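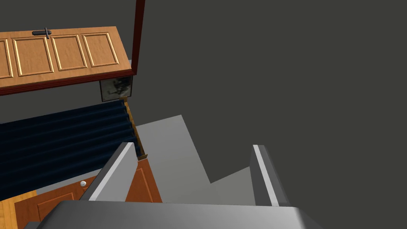 3.2 Setup and Upkeep of the Simulated Cell

All trials were run in a single simulated kitchen cell built with the Forent scene tool and hosted on the Clivaveck cluster. The cell holds one arm with a parallel two-finger gripper and a wrist camera that moves with the hand. Figure 2 gives the view from this camera with the fingers open. Both fingers and part of the palm stay in view, and the cabinet fronts and floor are seen past them at a slant. The palm takes up the bottom of the image and hides part of the lower cabinet front, so the policy must approach handles and knobs with this loss of view taken into account.

The camera mount was set once, at the start of the study, and then locked. An early version of the cell allowed the mount to be read from two separate files, and the two did not always agree after an update. We removed the second file. The offset between camera and palm is now stored with the gripper model, and the cell will not start if the stored value differs from the one used in training.

Finger travel is checked before each block of 60 episodes. The gripper is opened fully, closed, and opened again, and the reported gap is compared with the reference. A block is held back if the two readings differ by more than 5 percent. In December this check failed on 6 blocks. The cause was a contact setting that had been changed during an upgrade of the Amovura physics library — the fingers were coming to rest slightly inside one another when closed. Restoring the earlier setting cleared the fault, and the affected blocks were run again in full.

Cabinet doors and their pulls are kept as separate parts joined by fixed links. This makes it possible to repair a hinge limit or a collision shape without rebuilding the whole room. After any such repair, the Yook test script opens and closes each door without the arm present and records any part that overlaps its neighbor.

The full data set from the cell contains 3000 episodes. Blocks that failed the finger check are not included in this total.

Figure 2. Wrist camera view in the simulated cell, gripper open.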